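**Cutlery sorters, part-time – Haslam site, Brokbridge**

Otelix needs 4 people to sort tableware for hire orders. Shifts run on Thursday from 2 pm, through September.

You will separate spoons from chopsticks, lay the chopsticks in the black tray with the ends aligned, and transfer counted sets to the pink container. A full order is 700 pairs.

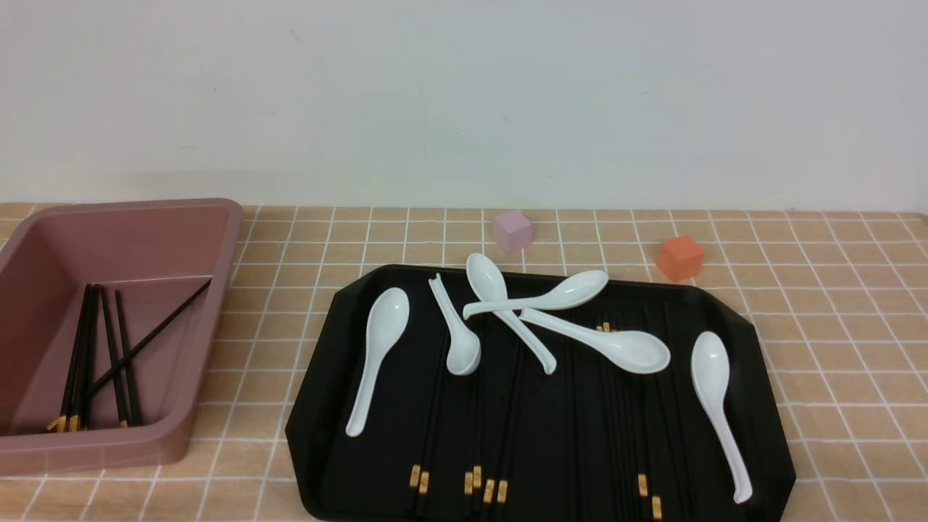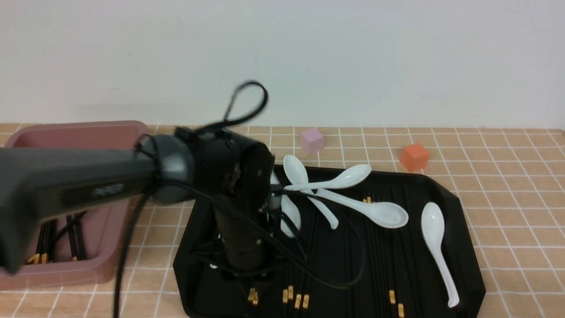 *Sorting table: black tray with spoons and chopsticks, pink container to the left.*

Good close eyesight is required. Experience is not – training takes 30 minutes on site. Apply in writing to Otelix, Haslam site, quoting "Sorting".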